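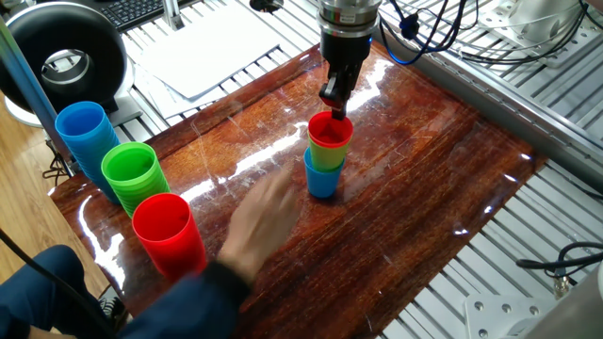 The cup cell at Wendport, with the gripper down in the middle stack and a hand on the table side.

Budget for the hands that look after the robot

When a firm buys a robot cell, the quote lists the arm, the gripper, the frame and the software. It seldom has a line for the person who puts everything back where it belongs. I think it should, and I think that line should be written before the order is signed.

I look after a small cell at the Hodden workshop in Wendport. It sorts and stacks plastic cups by colour. The job is simple, which makes it a fair test of how much care a machine needs. Since August the log has reached 1674 runs. Most entries are dull. The ones that aren't dull nearly all concern the table, the cups or the cables, and very few concern the arm.

Take the cups. Nested cups stick. If a stack has been pressed together too firmly, two cups come up where one was wanted, and the next placement is wrong as well. The cure is to loosen the stacks by hand before a run and stand them back on their marks. It takes a couple of minutes. Skip it and you can lose a morning looking for a fault in the program.

Then there is the surface. Ours is glossy, and a glossy board throws light back at any camera looking down on it. We chose it because it wipes clean. I would choose a matt one now, and I have said so to the people who hold the budget. Fine scratches matter less than the shine does.

Cables are the third thing. They need slack for the wrist to turn and they need tying where they cross the rails. I check them at the start of each shift, with the arm stopped.

Erkance, who supplied our fingers, recommend a check of the gripper's zero position every week. We do it daily. With thin-walled cups, a finger that opens 2 mm too far pushes the rim out of shape.

Some managers object that all this handwork defeats the purpose. I first heard that argument in 2008, on a packing line at Mittal Road, and it was wrong then. The line ran well while it had a fitter assigned to it. When the fitter was moved to other duties, it stopped most afternoons, and the machine got the blame.

A cell wants a named person, paid time and a written routine that includes when a hand may go near the arm and when it may not. Ours fits on one sheet. I would like to see the next quote arrive with those hours already in it.

December 22, 2025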